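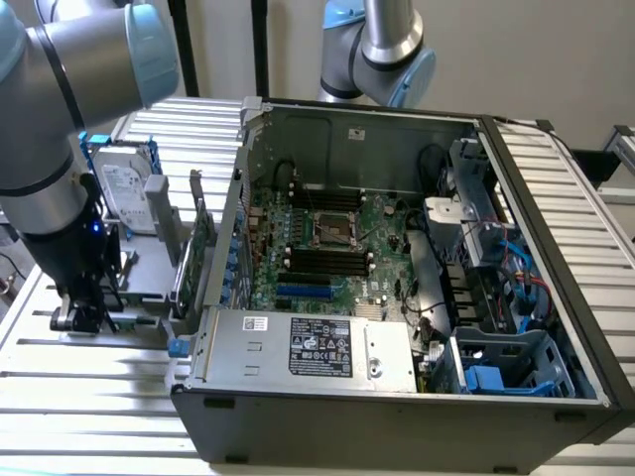

Learning on the job, and after it

Gráinne Mac Mathúna was 30 when she went back to studying, and she laughs when I ask whether it felt late. "My mother thought so! She'd ring on a Thursday evening, right when the online seminar started, and ask if I was still at it."

She had been working in the lettings office at Sketdale, a housing association with 1,334 homes, and had more or less decided that university was something other people did. Then her manager left a leaflet on her desk for a part-time degree in housing and communities, and she read it on the bus home, twice.

"I nearly didn't apply, because they wanted 3,000 words on a problem I'd met at work," she says. "I hadn't written anything longer than an email in years. I wrote about damp, in the end - how people report it, and what happens to the report after that. I got quite cross writing it, which probably helped."

These days she looks after resident services on the Plokby estate, where 376 households are living through a long programme of repairs. Much of her week goes on listening, in kitchens and on landings, and then on carrying what she has heard back to the contractors, Weltarov, in words they can do something with.

The course changed how she does that, she tells me over a second pot of tea. "There was a module on housing law that I dreaded, and it's the one I use every single day. If a tenant asks me where they stand, I can tell them, or I know where to look."

Would she do it again? She thinks about this for a good while. "I would, but I'd ask for study leave sooner. I did the whole first year at the kitchen table after ten at night." She is looking at a master's now, starting in March, and hasn't yet told her mother.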